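Fleece blanket

A fleece blanket is a light bed or lap covering made from a knitted synthetic cloth with a raised surface, known as the nap or pile. The cloth is usually polyester. Fleece blankets are used on beds and sofas, in cars, in hospitals and on aircraft, and are often sold as throws.

Name

The word fleece first meant the wool coat of a sheep, and it is still used in that sense. Its use for a man-made cloth came later, as a comparison with the feel of wool. In shops the terms "polar fleece", "microfleece" and "coral fleece" are all used, though not always in the same way by different sellers. Polar fleece normally refers to the thicker cloth with a short, dense nap, microfleece to a thinner one, and coral fleece to one with longer, softer pile.

Manufacture

Polyester yarn is knitted into a flat cloth on a circular machine, dyed, and passed over rollers set with fine wire. The wires pull loops of fibre up from the surface. The raised fibre is then sheared to an even height. Cloth raised on one side only is cheaper to make and is common in giveaway blankets; better grades are raised on both. Some mills use yarn spun from recycled drinks bottles.

Because the cloth is knitted, a cut edge does not fray in the way that a woven one does. Many blankets are therefore sold with a plain cut edge. Others have a whipped or blanket-stitched edge, or a folded hem, which helps to stop the border from stretching.

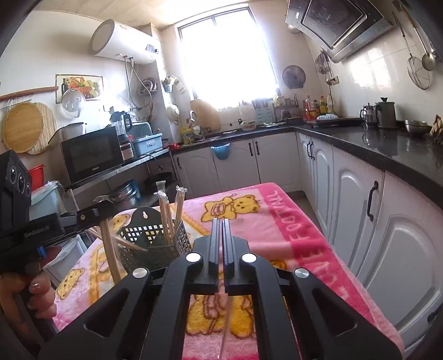

Does a fleece blanket need to be ironed?

Fleece should not be ironed, as the heat can melt or flatten the pile. Creases normally drop out if the blanket is shaken and laid flat for a few hours.

Weight and warmth

The weight of the cloth is given in grams per square metre. A heavier cloth is generally warmer, but the height of the pile also matters, as most of the warmth comes from air held between the fibres. Fleece takes up little water and dries quickly. It gives poor protection from wind unless it is backed with another layer - picnic blankets often have a coated backing for this reason, and to keep out damp from the ground.

Care

Most fleece blankets can be machine washed at a low temperature. Fabric softener is best left out, as it coats the fibres and makes the pile lie flat. Tumble drying on a high setting can harden the surface. With wear, loose fibres may gather into small balls, a fault called pilling. Washing the blanket on its own reduces the amount of lint it picks up from towels and other cotton items.

Concerns

Fleece sheds small plastic fibres in the wash, some of which pass through water treatment and reach rivers and the sea. Filter bags and machine filters catch part of this. Polyester also melts when it burns, so fleece should be kept away from open fires and heaters.

See also

Throw (bedding)
Blanket stitch
Pile (textile)
Polyester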